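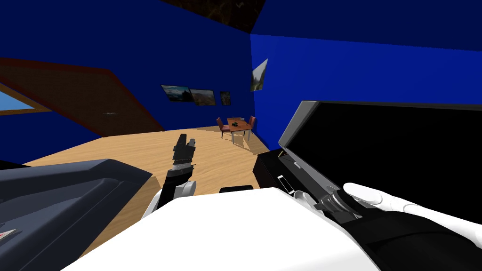 Figure 4. Room with sofa, television and dining table.

4. First use of the Landemano rice and grain cooker

4.1 Before you cook the first time

1. Take out the inner pot, the steam tray and the measuring cup. Remove all plastic film, also the small piece under the lid.
2. Wash the pot and the tray with warm water and a little dish soap. Do not put the lid in the water.
3. Dry the outside of the pot well. Water drops between the pot and the heating plate can make a cracking noise and leave brown marks.
4. Put the cooker on a flat surface. Leave 20 cm free space behind it and do not place it under a low shelf.

CAUTION: Steam comes out from the valve at the back of the lid. Keep your hands and face away from it.

4.2 Cooking rice

1. Measure the rice with the cup from the box. One level cup is 205 ml. It is smaller than a normal kitchen cup, so please do not mix the two.
2. Rinse the rice in a separate bowl until the water is almost clear. Rinsing inside the pot can scratch the coating after some time.
3. Put the rice in the pot and fill water to the line with the same number. For two cups of rice, use line 2.
4. Close the lid until you hear a click.
5. Press MENU until the light stands at WHITE or BROWN, then press START.
6. When the cooker beeps, wait ten minutes with the lid closed. Then loosen the rice with the flat spoon.

Note: The water lines are made for short grain rice. For long grain, use a little less water — two or three spoons is enough difference.

4.3 Cooking barley, millet and other grains

Choose GRAIN. This program takes 80 minutes for pearl barley and it cannot be shortened. Soak the barley in cold water before, if you like it soft. Millet makes foam, so fill the pot only to half. The recipe for millet with pumpkin by Deming Fan is in section 9.

4.4 Keep warm

After cooking, the cooker changes to KEEP WARM by itself and holds the food at 70 °C. White rice stays good in this way until the evening if you cook it at noon. Porridge and mixed dishes with egg or fish should be eaten directly — do not keep them warm.

CAUTION: Do not start KEEP WARM with cold food from the refrigerator. Heat the food completely first.

4.5 If the display shows E2

The lid sensor is dirty or the lid is not closed. Unplug the cooker, let it cool, and wipe the metal disk inside the lid with a soft cloth. If E2 comes again, contact the Wirkach service desk and have the number from the bottom label ready.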